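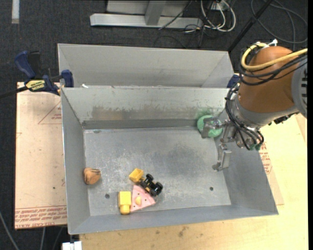
So I've finally written down our bin-picking rules, mostly because Caradog Ifans kept asking me what they were and I kept giving him different answers!

Clamp the bin before you power anything up. Every time, even for a two-minute test. A bin that creeps a few millimetres will spoil a whole afternoon of grasps and you won't notice until you're looking at the logs (ask me about the 2,694 picks we had to bin in April).

Next, mix your toys. Round things, wedges, something with wheels -- if they're all blocks you're only testing blocks. And let them land how they land. Xuelian Yao used to stand everything upright, bless her, and our scores were lovely and meant nothing.

Cables get checked every 40 runs. I wanted 100, I lost that argument.

The one we still disagree on is hands. I say arm stopped, button in, then reach. Caradog says slow mode is fine for nudging a toy out of a corner. It isn't, and it's going on the wall in big letters -- sorry, Caradog.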